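FROM THE KITCHEN TO THE WARD: AN INTERVIEW WITH CHALTU YILMA

Residents' Services Bulletin, Tellusano House

Chaltu Yilma joined Tellusano House as Coordinator of Mealtime Activities in June of last year. Before her appointment she spent many years in the catering department at Ganidora, where her team prepared 3,000 meals a week. The Bulletin met with her to discuss the bedside produce program, under which residents who cannot easily reach the dining room sort and choose fruit and vegetables in their own rooms.

Ms. Yilma explained that the program began with a simple observation. Residents who remained in bed for much of the day were receiving the same menu as everyone else but were returning a larger share of it uneaten. "They were being handed a finished plate," she said. "At home they would have picked out the tomatoes themselves. They would have had an opinion about every one of them."

The Shiferaw Fund awarded the House a grant of $4,000 to begin the work. Most of the money went to fresh produce, and a smaller part was set aside for trays, dishes and washable covers. The first sessions were held on the second floor and have since been extended to the whole of the east wing.

Asked how a session is arranged, Ms. Yilma was precise. The bed is made up and smoothed as far as possible, a plastic sheet is laid over the covers, and the produce is set out within reach. The resident then decides what belongs together. A session lasts as long as the resident wishes, and staff are asked not to correct the result.
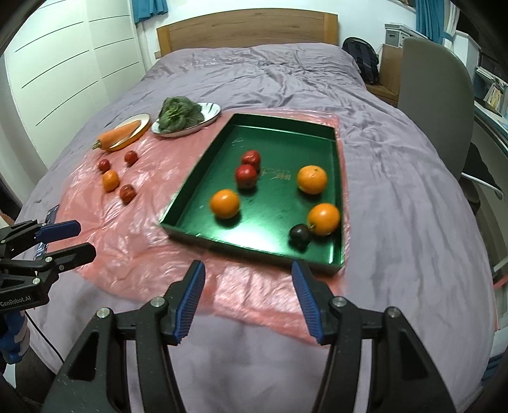 Color is given a good deal of attention in the choice of produce. "Many of our residents have reduced vision, and a pale pear on a pale dish is of no use to them," Ms. Yilma said. She prefers strong contrasts, such as red tomatoes and oranges against a dark green tray, and she likes to keep a carrot on a white plate where its shape is easily made out. Leafy vegetables are given a dish of their own. She asks that part of the carrot top be left on, as residents who once kept gardens often comment on it.

The tray itself was a matter of some discussion. The House had first ordered a deep basket from Tarnero, but residents found it tiring to reach down into. A shallow tray with low sides was adopted in its place. "You can push an orange across it with the side of your hand," Ms. Yilma said. "For a person with a weak grip, that matters a great deal."

Not every item has been a success. Grapes rolled away and were withdrawn. Plums remain popular, although Ms. Yilma acknowledged that they are frequently eaten before the sorting is finished. She does not regard this as a difficulty.

The House has now held around 300 sessions. Ms. Yilma hopes to add fresh herbs when the kitchen garden is replanted, and she has asked families to tell her which vegetables were commonly cooked at home. Replies may be left at the front desk or given to any member of the dining staff.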